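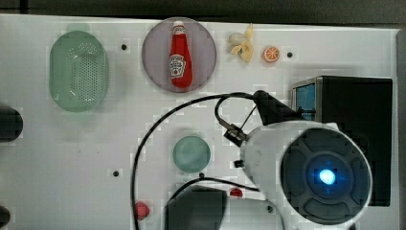
컵이랑 접시만 제자리에 갖다 놔 줘도 당장 사겠다고, 지난번 식기세척기 글에 어느 분이 댓글을 남기셨어요. 빨래는 바라지도 않으니 상 치우는 것만이라도 해 달라고요. 저도 읽으면서 고개를 얼마나 끄덕였는지 몰라요(저녁 먹고 나면 식탁 쳐다보기도 싫잖아요). 그래서 오늘은 기계한테 집안일을 어디까지 맡길 수 있는지, 제가 써 보고 구경한 만큼만 풀어 볼게요.

일단 바닥은 맡겨도 됩니다. 저희 집 Jurkano 청소기는 거실이랑 주방 도는 데 50분 걸리는데, 저는 돌리기 전에 딱 2분만 써요. 의자는 식탁 위로 올리고, 충전선은 집게로 집어서 벽에 걸고, 현관 매트는 둘둘 말아 둡니다. 매트를 깜빡하면 꼭 거기 올라타서 삐삐거려요. 걸레는 돌고 나면 바로 빼서 빨아 널어 두세요. 끼운 채로 두었다가 화요일에 열어 보고 기겁한 적이 있어요!

식기세척기도 그릇 씻는 일은 저보다 낫습니다. Lumach 쓰시는 분들은 아래 칸에 납작한 접시부터 세우고 오목한 그릇은 비스듬히 기울여 넣어 보세요. 바닥에 물 고이는 게 확 줄어요. 문제는 넣고 꺼내는 일이죠. 댓글 주신 분이 바라는 것도 결국 그쪽이고요.

집는 일은 사람한테는 쉬운데 기계한테는 참 까다로워요. 컵은 둥글고, 체는 구멍이 숭숭 뚫려 있고, 케첩병은 접시 위에 누워 있으면 어느 쪽을 잡아야 할지부터 정해야 하니까요. 우리는 생각도 안 하고 손이 먼저 가는데 말이에요. 게다가 집집마다 그릇이 다르고 어제 놓은 자리와 오늘 놓은 자리가 또 다르죠.

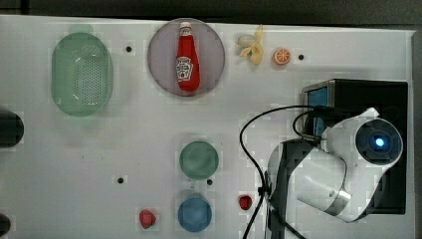 그러니 언젠가 이런 걸 들일 생각이 있으면 지금부터 물건 자리를 정해 두는 게 제일 남는 장사예요. 저는 싱크대 옆 선반에 마스킹 테이프로 칸을 나눠서 컵 칸, 접시 칸, 양념병 칸을 만들었어요. 로봇은 없어도 식구들이 제자리에 놓기 시작해서 벌써 본전은 뽑았답니다. 컵도 제각각 모양을 줄이고 같은 걸로 맞추면 쌓기도 편하고 찬장도 넓어져요. 조리대 위에 나와 있는 소스병은 쟁반 하나에 모아 두시고요. 행주질할 때 쟁반만 들면 되거든요.

작업장 쪽은 사정이 좀 나아요. 제가 낮에 일하는 Sitix에서는 똑같은 부품이 똑같은 방향으로 들어오니까 포장 라인 기계가 상자 1,000개를 내리 접어도 군말이 없어요. 그런데 Rothe에서 들어온 부품 상자에 테이프가 삐뚤게 붙어 있으면 바로 멈춥니다. 그럼 또 사람이 가서 떼 줘야 하죠. 공장도 그런데 저희 집 주방은 오죽하겠어요.

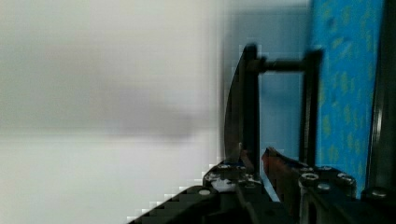

주방에 들어올 기계라면 저는 힘이나 속도보다 닦기 쉬운지를 먼저 볼 거예요. 믹서만 해도 칼날 밑 고무 패킹에 때가 끼면 칫솔로 한참 문질러야 하잖아요. 로봇 집게도 가까이서 보면 육각 홈이 파인 볼트 머리가 쭉 나와 있고, 비스듬한 적갈색 손가락과 옆 기둥 사이에도 좁은 틈이 있어요. 저런 데 밀가루 반죽이나 케첩이 들어간다고 생각하면 면봉부터 찾게 됩니다. 지금 쓰시는 가전에도 이런 홈이 있으면 굳기 전에 닦는 게 최고예요. 이미 굳은 건 전원부터 빼고, 면봉에 미지근한 물을 살짝만 묻혀서 불려 가며 떼어 내세요. 이쑤시개는 끝이 부러져 박히니까 저는 안 써요.

제 답은 그래요. 바닥과 설거지는 맡기고, 상 치우기는 당분간 우리 몫으로 두기! 대신 일어날 때 각자 자기 컵 하나씩 들고 가는 규칙은 오늘 저녁부터 해 보셔도 좋아요. 다음 글에서는 식기세척기 거름망 청소를 다룰 테니 댓글로 쓰시는 세제도 알려 주세요.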